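Fimholm smoked cheese

Fimholm is a cow's milk cheese, cold smoked over apple wood and sold in small flat wheels with a dark, leathery rind. It gets its name from the farm where it's still made, a long strip of wet pasture on the north side of the Mindska valley. I've been writing entries for this food guide for years, and this is the one I kept putting off, mostly because I like the cheese too much to be fair about it!

The farm belonged to a family of flax growers before it ever saw a cow. They switched to dairy when the linen trade dried up, and for a long while all the milk went out the gate in cans to the co-op creamery in town. The cheese began as a way to use what was left when the creamery closed its doors for the spring floods (the road still goes under most years, usually in April).

Ohemaa Tsikata took over the lease when the last of the family retired. She had been buying for Acheampong, the grocery wholesaler, and she knew the old cheese only from a neighbor's kitchen table. The recipe had never been written down in full. She pieced it together from a dairy notebook and a lot of bad wheels, and I've tasted one of the bad ones, which she kept for reasons I can't explain. Like licking a fence post. 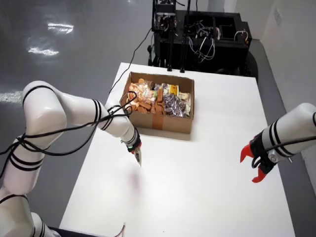

Vol. 27, No. 2

The milk comes from a single herd, mostly brown cows, and it's used the same morning. The curd is cut small, pressed lightly and salted in brine overnight. Then the wheels go to the smokehouse, a low brick building that used to be the flax store, where they sit over a slow fire of apple prunings from Rakirine, the orchard across the river. People argue about the wood. The older cheese was supposedly smoked over alder, and you'll meet folks in the valley who say the apple version is too sweet. I'm on the apple side.

Young Fimholm is springy and mild, with the smoke sitting mostly in the rind. Give it a few months and it turns crumbly and a bit nutty, and the smoke works its way right to the middle. The farm made 1,047 wheels in its best year, and the usual figure is closer to 1,000, so it doesn't travel far. Most of it goes to shops in the valley and a handful of restaurants.

Locally it's eaten in thick slices on rye bread with pickled onion, or grated over potato soup. It melts well if you take the rind off first. A soft version flavored with caraway was sold for a couple of summers and then dropped. I miss it.

See also: Mindska rye; Rakirine cider; Smoked butter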